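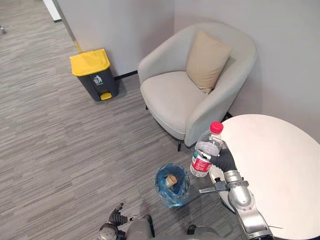 ## 4. Setting up a comedy night in Zundia

Section 4 covers adding a stand-up show to the Zundia box office system, from the first listing to the door list. You need a Promoter or Venue Manager login. Door Staff logins can view a show but can't change it.

### 4.1 Create the show

1. Open **Shows** and select **New**.
2. Choose **Comedy** as the show type. The music type has no field for an opening act's set length.
3. Enter the headliner's name as it should appear on tickets.
4. Add each support act on a separate line, in running order.
5. For a joint tour, tick **Shared bill**. Both names then print at the same size.
6. Enter the doors time and the start time, then select **Save draft**.

**Note:** The type can't be changed once a ticket has been sold. Cancel the show and create it again.

### 4.2 Choose a room plan

1. Select **Room plan**.
2. Pick one of the saved plans. The Prallwood plan has 1,020 seats. The Pranell Studio plan has 39 and is unreserved.
3. Block any seats you want to hold for the acts' guests.
4. Select **Apply plan**.

**Caution:** Applying a second plan clears every held seat. Print the hold list first.

### 4.3 Add content advice

1. Under **Advice**, set the minimum age.
2. Tick any warnings the act's agent has asked for, such as strong language.
3. Type any extra wording in the free text box. It takes up to 50 words and appears on the booking page and the e-ticket.
4. If phones are to be locked away during the set, tick **Phone-free show** and add 3 extra door staff on the **Staffing** tab.

### 4.4 Put the show on sale

1. Check the preview page. Accents in names such as Assunção should show correctly on both the page and the ticket.
2. Select **Send for approval**. Requests go to Pauline Sugden, or to Terence Yeoman after 6 pm.
3. When the status reads **Approved**, select **Release**.

**Note:** If an act drops out after release, use **Change bill**. Editing the show title does not send an email to people who have already booked.

For refunds and moved dates, see section 5.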